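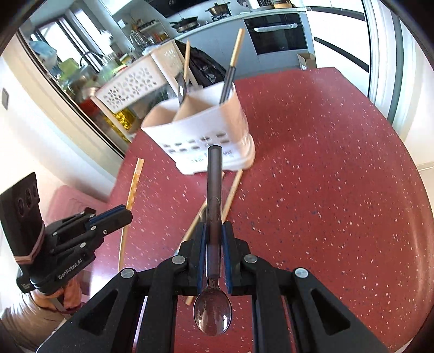
Attachment 1: counter with cutlery holder, spoon and chopsticks

Ticket: Cutlery holder not draining, chopsticks marking
Site: Covcombe, shared kitchen
Raised by: Mali Griffiths
Handled by: Huiling Shi
Priority: low
Status: closed

Original report, 2019-12-10

The white cutlery holder on the red counter is holding water at the bottom. I noticed it when I took the chopsticks out to lay the table and the ends were wet and a bit slimy. Two of them have grey marks that don't scrub off. The spoons are all right apart from water spots. It has been like this since the holder was moved from beside the sink in October. Can we have a new one, or is there something we can do with this one? There is also a smell if you put your nose close to it.

Mali

Reply 1, Huiling Shi

Thanks. I can see from the attachment that it's the white plastic one with two compartments and the rows of slots along the front. Before I order anything, could you check the following and write back:

Are the slots blocked at the bottom row? Hold the holder up to the window and look through.
Does it stand flat on the counter, or does it rock?
Is there a tray under it, or does it sit straight on the worktop?
Are people putting things in handle down or handle up?

Please also take the marked chopsticks out of use for now and keep them on one side.

Reply 2, Mali Griffiths

Checked this morning before breakfast.

The bottom row of slots is blocked on the chopstick side, nearly all the way along. On the spoon side most of them are open. It looks like limescale with starch on top of it, probably from rice water. It stands flat, no rocking. No tray. The one it came with was left by the sink and I think it went out with the old washing-up bowl.

Handles, it's a mixture. Most people put spoons in with the handle up, and the chopsticks go in any way round.

Reply 3, Huiling Shi

Then I'd clean it first. Steps as follows.

1. Empty both compartments. Wash everything that was in there.
2. Mix a sachet of the Plavon descaler in warm water in the washing-up bowl. The sachets are in the cupboard with the bin bags.
3. Lay the holder on its front so the slots are under the surface. Leave for 34 minutes. The packet gives that for heavy scale, so don't go by the shorter time printed on the front.
4. Go through the bottom row with an old toothbrush, from the inside outwards. A cocktail stick will do for the corners next to the divider.
5. Rinse twice and leave upside down until dry.

Keep the descaler off the counter. I don't know what it does to that surface and I would rather not find out.

Reply 4, Mali Griffiths

Done, but only partly fixed. The spoon side is clear. The chopstick side still has a few slots that won't open. Poured a cup of water in each side over the sink to test. Spoon side emptied at once. The other took 76 seconds and left a little in the back corner.

Reply 5, Huiling Shi

Do a second soak on that side only, with fresh descaler. Have sent a Halvorsen drip tray across with the Bitlow delivery — it should fit under the holder with room to spare. Empty it every evening, please, or we'll be back where we started.

Reply 6, Mali Griffiths

Second soak done and all the slots are open. Same test again, both sides emptied straight away. Tray arrived and fits. No smell now.

The marked chopsticks were still grey after drying, so I have thrown them out. We could do with another pack if there's one in the stores.

Closing note, Huiling Shi

Cause: scale and starch in the bottom slots, no drip tray. Holder kept. Chopsticks to be dried with a cloth before they go back in. One pack of bamboo chopsticks added to the next order. Descale again when the fridge gets its next clean.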